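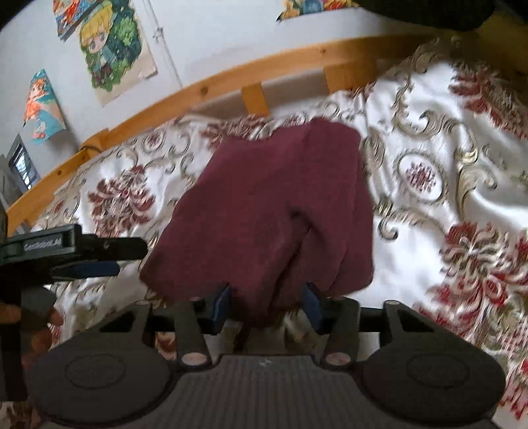 Notes from the August build meeting, gripper project

I took notes again, so complaints about them go to me. We met in my spare room at 7 p.m. and ran late, mostly over the finger pads.

1. Where the build stands

Proto, our hand-held gripper, is bolted together and closes the way it should. The arms are mounted on their silver pivots and I'm pretty pleased with it! The blue pads stay for now. One of us wanted to go back to bare tips and save the trouble, and we argued that one for far too long (I was on the pad side, and I still am).

Money: we've spent $179 so far, most of it at Carrillo on pins, screws and the bearings we ordered in the wrong size. Carrillo will take the bearings back if I find the receipt.

2. Cloth handling

We agreed that soft stuff comes first and boxes can wait. The maroon piece on the bedspread is a good one to practice on — it's thick, it folds over itself, and there's plenty of it to get hold of. The point we kept coming back to was where to put the fingers. Either side of a fold gives you something to squeeze, and a flat stretch gives you next to nothing.

Agreed: start every grab at a fold, and write down which fold.

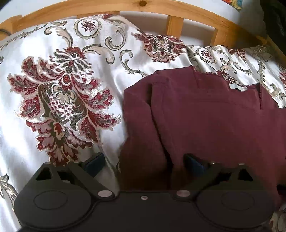
3. Brotano, the logging script

Brotano now saves finger position and a time stamp, but it gives up after roughly 600 grabs and loses the last batch. I said I'd look at it before we meet again. Until then, please stop at 25 grabs, save, and start a new file. Yes, it's annoying.

We also talked about naming the files. There were 2 proposals and we couldn't settle it, so keep doing whatever you've been doing and put your initials on the end.

4. Paltis, the desk version

Paltis is going to use the same fingers on a fixed stand. I'd like us to leave the linkage alone until the hand-held one has had a proper workout, because every time we change a link I have to reprint both sides
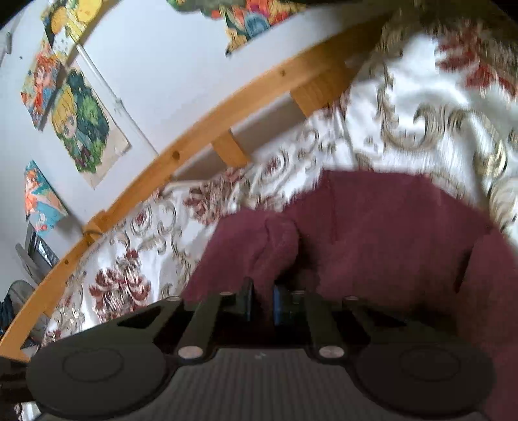 and that eats a whole evening on my printer. The vote was to freeze the linkage for now. Pads and screws can still change, and so can the housing if someone wants to slim it down (please do, my wrist would be grateful).

5. To do

Me: the Brotano fix, the bearing receipt.
Everyone: practice grabs, files saved and initialed.
Still open: who brings the spare screws next time. Same room, same hour.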